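Walking Machines in Furnished Rooms
Week 14 notes: the Wakdale fall, and what we do about floors
Handout for the Wednesday group

Welcome back, everybody. I know last week ran long and that some of you left with your heads full of joint torques, so this week we slow down a little and spend our whole session on one fault. It is a good fault, if you'll allow me to call it that. It has a bit of everything in it: a sensor that did its job, a controller that did its job, and a machine that ended up on the floor anyway with a cracked hip cover.

Please read these notes before the lab. The worksheet from January on contact timing will be useful too, so dig it out if you still have it (and if you don't, borrow your neighbor's and be nice about it).

1. What happened

The Wakdale test was a plain indoor walking run. A humanoid was to leave its starting mark, go past the furniture, turn, and come back. It had done this in simulation 3,000 times with the floor set to one even friction value all over, and it had done it on the real floor as well, slowly, with a tether. On the day of the fall it was walking at normal speed with the tether slack.

It made the turn nicely. On the way back, its left foot came down with the toe on a rug and the heel on bare wood. The rug slid. The foot went with it, the hip tried to catch up, and the machine sat down hard to the left and then rolled onto its back. From first slip to the floor took less than a second. The lab's stop button was pressed, but by then the legs were already pushing against the ground, and that pushing is what cracked the cover.

There were no injuries. The person holding the tether was on the right side, well clear, and I'd like you to notice that, and stand in the same sort of place when it is your turn.

2. What the log showed

The log has three things worth your time.

First, the foot sensor saw the slip. Sideways force at the left sole dropped sharply while the load on it stayed high, and a slip flag was raised 14 milliseconds after the drop started. I have taught this material for a good while now and that is a perfectly decent time.

Second, the controller did not act on the flag. It had a filter in it, called Ciseck by the people who wrote it, and the filter held back any slip flag until it had lasted 200 milliseconds. There was a reason for that once. On an older floor the machine had been stopping at every little squeak, and someone quite sensibly asked for fewer false alarms. The filter gave them fewer false alarms. It also threw away the one true alarm they needed – and the setting was never looked at again when the machine moved to a room with rugs.

Third, the fall detector, a separate piece of code, did its work late. It was watching body tilt alone. By the time the tilt was large enough to count, there was nothing useful left to do except go limp, and the machine did not go limp. It kept trying to stand. We'll come back to that in section 5, as I think it is the part that matters most for people's fingers and shins.

3. Why the simulation missed it

You will hear it said that the simulator was wrong. I'd be gentler than that. The simulator answered the question it was given, and the question had one floor in it with one number for grip.

A living room is several floors. There is polished wood, there is a rug, there is the fringe of the rug, and there is the place where a rug lies on the wood with nothing underneath to hold it. That last one is the troublemaker. When the foot lands on a rug, two surfaces can slip: the sole on the rug, and the rug on the wood. In the Wakdale model the rug was only a picture painted on the floor. It had a color and a pattern and no body of its own, so it could never slide.

The group has since rebuilt the room in the Skustby simulator with the rugs as separate sheets, each with its own grip above and below. We will be using a room of this kind in the lab. The wood is glossy, the fringed tan rug has some depth to its weave, and the sofa stands up on legs, so think about what a foot could catch on as well as what it could slide on.
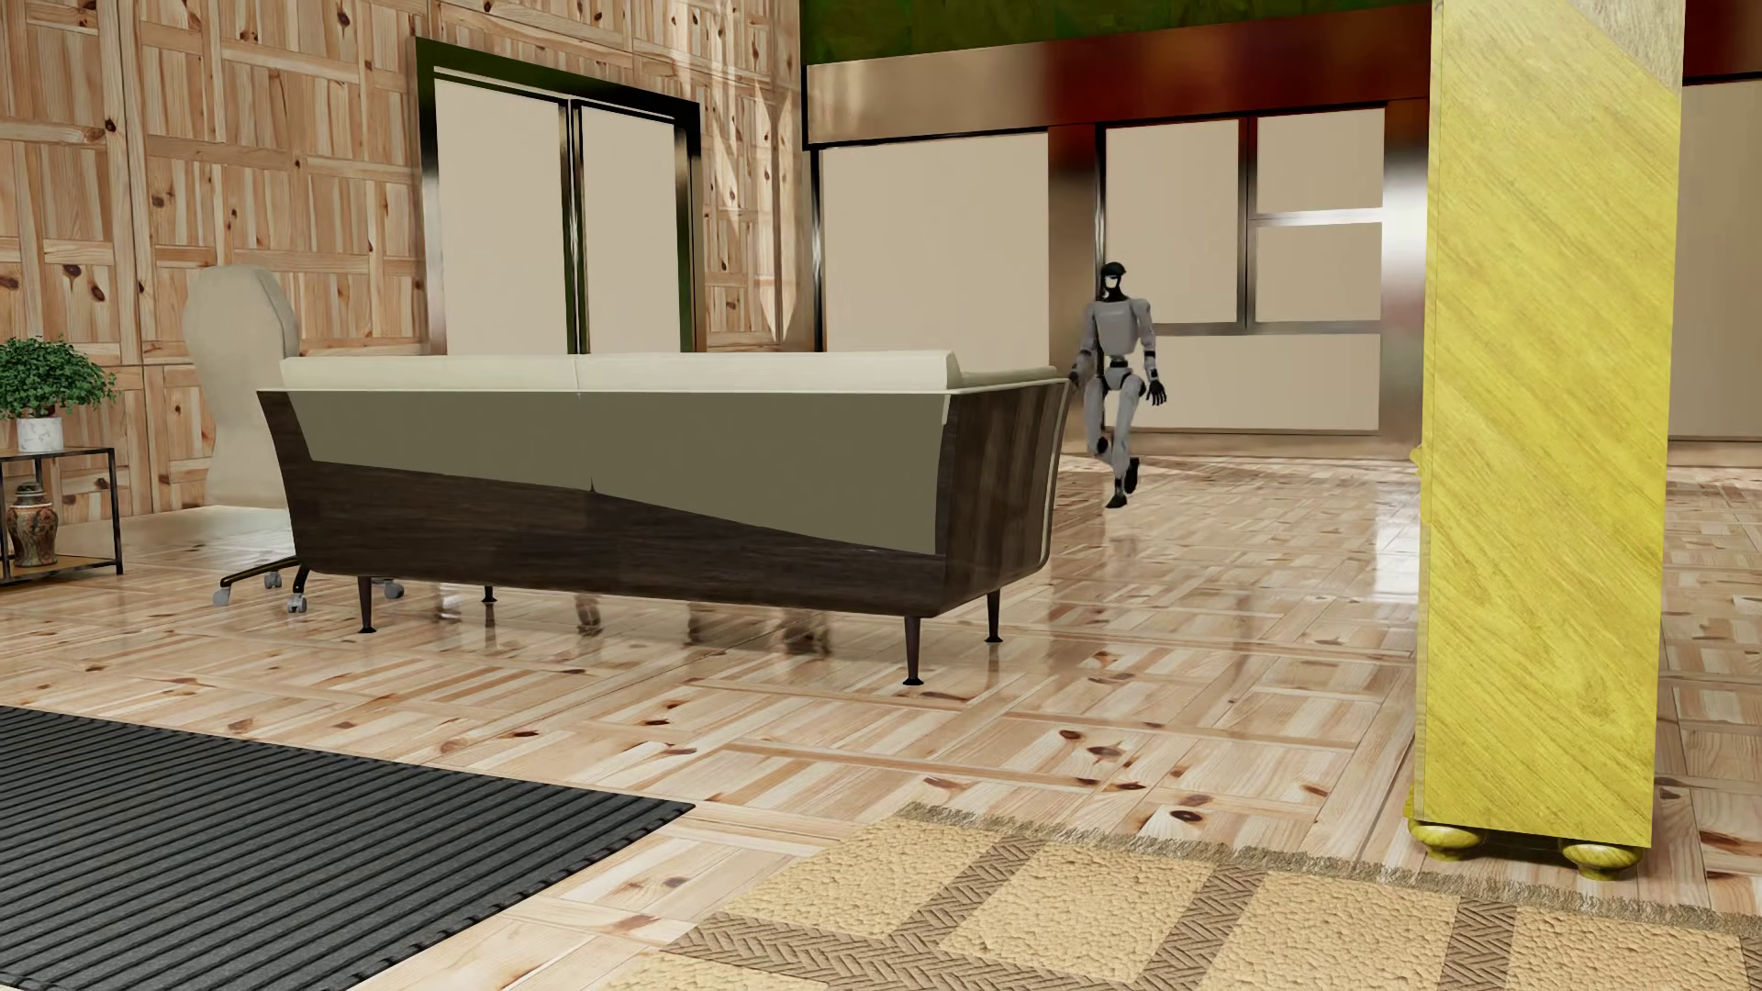 Should the robot simply be kept off rugs altogether?

Only as a short-term measure. Marking the rugs as no-go areas is a fair thing to do while the filter is being fixed, but rugs get moved and kicked, and a map that is a few inches out will put a toe on the edge, the very spot that caused the trouble. The lasting repair is a controller that can feel a slip and take a quick short step.

4. The repair

Three changes were made, and I'd like you to be able to explain each of them to somebody who doesn't work with robots.

The hold time in the filter was cut from 200 milliseconds to 80 for small slips, and taken away entirely for any slip that comes with a high load on the foot. Small squeaks are still ignored. A loaded foot that is moving is never ignored.

The recovery step was made shorter and quicker, with the free foot put down close to the body. A long stride onto a floor you already distrust is a poor idea, as anyone who has walked across an icy parking lot will tell you!

The fall detector now takes in foot slip as well as tilt. Once it decides a fall can't be saved, it bends the knees, softens the joints, and stops pushing.

5. People near the machine

Please read this part twice. A falling humanoid is heavy and it is not tidy about where its arms go. If you are beside one when it starts to tip, let it fall. Do not reach in to catch it, however fond of it you have become. Step back, press stop, and wait for the status light to go out before you come closer. A machine on its back may still have power in its legs, and one that is trying to stand will not know that your hand is under its knee.

Keep furniture in mind too. A sofa or a cabinet can leave you with nowhere to step back to. Walk your own way out before the run begins.

6. For the lab

Open the room in Skustby and run the old filter first, so that you can see the fall for yourselves. Use the Arabzadeh slip test to set the grip under each rug; start high and bring it down a little at a time. Note the value at which the walk first fails. Then load the new settings and do the same again, starting from the same mark and with the same walking speed, or the two sets won't compare.

Save the foot force plot from both runs. I'd also like a paragraph, in your own words, on where you would stand if this were the real room, and why there.

Plots and paragraphs are due on 25th June, before we start. Paper is fine, and so is a file in the shared folder, but please put your name on it – last time I had two very good ones that I couldn't give back.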